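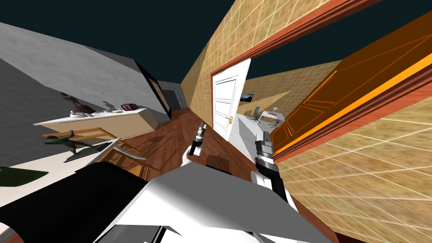

Lăcrămioara Dinu
Workplace Automation Lead, Ondavberg office

Section 9. Corridor and Door Setup for the Celleo Two-Arm Unit

Applies to: units assigned to the Ondavberg office floor
Last revised: 23rd June

9.1 Scope

This section covers the simulated corridor run, the first run on the real floor, and the handover of delivery rounds from office services staff to the unit. Charging, network registration and arm calibration are covered in earlier sections and must be complete before you start.

The work is divided between two roles. The route owner prepares the route and signs it off. The floor attendant is on shift when the unit is moving and has authority to stop it. One person can hold both roles on different days, but not on the same shift.

9.2 Simulated run

All routes are run in the Wong simulator before they are loaded to a unit. The corridor model has a plank floor, tiled walls, a counter on the left, a white door standing open into an office, and an orange paneled door on the right. The office beyond the white door has a desk, a chair and a wall monitor.

1. Open the simulator and load the corridor model.

2. Select the unit profile. Confirm that the left arm is shown with the slim gripper and the right arm with the chunkier one. If they are reversed, the wrong profile is loaded. Close it without saving.

3. Leave both grippers empty. Loads are added in 9.3.

4. Place the start point in the corridor, facing the open door.

5. Set the route end point inside the office, short of the desk.

6. Run the route at reduced speed. Watch the arms as the unit approaches the door frame. The arms must be folded to travel height before the body reaches the frame.

7. Repeat the run with the white door set to half open, then to closed. With the door closed, the unit must stop and send a request to the floor attendant. It must not try the handle.

8. Repeat with the chair moved into the route.

9. Save the run log.

Note: The log holds 3,000 lines. A full set of door runs will fit. If you add routes to the same log, the oldest lines are overwritten and no message is shown.

Note: A stop in step 7 or step 8 is a pass. Enter it as "stopped, request sent" and leave the failure field blank.

CAUTION: The simulator does not model people. A route that passes in simulation has not been tested for someone stepping out of a doorway. Do not skip 9.4.

9.3 Adding loads

1. In the load menu, assign flat items (envelopes, folders) to the left gripper and boxed items to the right gripper.

2. Run the route again with one load at a time, then with both.

3. Check the width shown at the door frame. If the figure turns red, reduce the load or set the route to make two trips.

4. Save under the same route name with the suffix L.

Sealed personnel mail, keys and medication are not assigned to the unit at any time. These stay with office services and are carried by hand.

9.4 First run on the floor

Tell the people who work along the corridor at least one working day ahead. A notice on the door is not enough by itself; speak to each room. Staff who use a cane, a wheelchair or a hearing aid should be asked which side they want the unit to pass on, and the answer entered in the route notes.

1. Walk the route. Remove mats, cables and anything standing on the floor that is not in the model.

2. Switch the unit on and wait for the steady tone.

3. Enter code 919 to put the unit in escorted mode. In this mode it moves only while the attendant holds the pendant switch.

4. Walk behind the unit and to one side. Keep out of the door opening until it has passed through.

5. Stop the unit twice by releasing the switch, once in the open corridor and once before the door frame. Check that both arms hold position.

6. Complete the route and return.

7. Allow 25 minutes for the first run, including the return. If it takes longer, look at the log before repeating it.

WARNING: Do not reach between the arms while the status light is on. To remove a jammed item, stop the unit, wait for the light to go out, and release the gripper by hand.

9.5 Changes to the working day

The delivery round was previously done by office services, morning and afternoon. After sign-off, the unit does the afternoon round. The morning round stays with staff through the trial that began in March and will not be moved before the results have been discussed with them.

Duties that end for office services staff on the afternoon round:
- pushing the mail cart
- returning empty trays

Duties that begin:
- loading the unit and checking labels
- answering door requests
- recording stops and complaints
- walking the route before the round

Door requests interrupt other work. In the first weeks of the trial the attendant was also covering the front desk, and requests were left waiting while visitors were signed in. The attendant is now taken off the desk for the length of the round. Supervisors must show this on the schedule as a full assignment.

Stops are logged against the route and the unit. They are not logged against the attendant, and the attendant's name is removed from the file before it is sent to Vindwood for service review. Staff may ask to see the file at any time.

Training time is paid and is booked during normal hours. A staff member who does not wish to act as attendant keeps the morning round.

9.6 Sign-off

The route owner signs when the following are in the route folder:
- simulator log, empty and loaded
- escorted run log
- route notes with passing side requests
- schedule showing attendant cover

Jana Steinbach countersigns for office services. A route without both signatures stays in escorted mode.

If a door is rehung, a wall moved or furniture placed permanently in the corridor, the sign-off lapses and the route goes back to 9.2.

Related sections
Section 6. Charging Dock Placement
Section 7. Arm Calibration
Section 8. Network Registration
Section 10. Door Requests and Attendant Pendant
Section 11. Reporting a Stop

Office Services, Ondavberg | Contact: Jana Steinbach | © Vindwood | Back to top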